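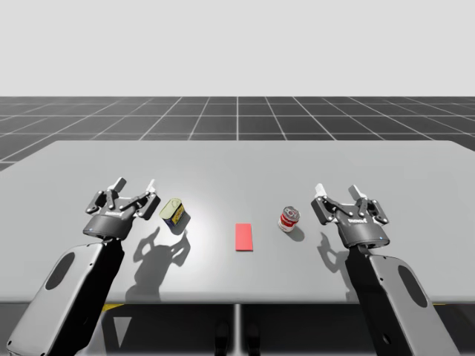

Tineke Dijkstra asked us why the budget begins with grippers and the arms come second.

Our answer is that fingertips wear out first. Totberg sells a spare set for 318 euros.

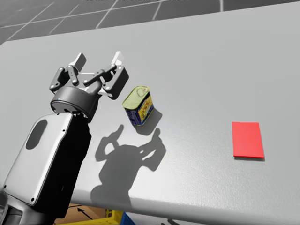
Lultier is cheaper - but delivery takes 11 weeks, and we need the parts before February. 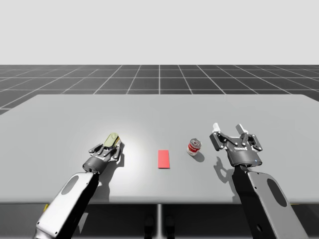 We therefore plan 2 sets from Totberg.
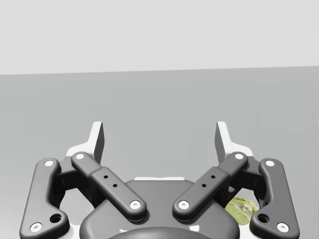
Can we order only one set now?
The discount is for two, so we order both together.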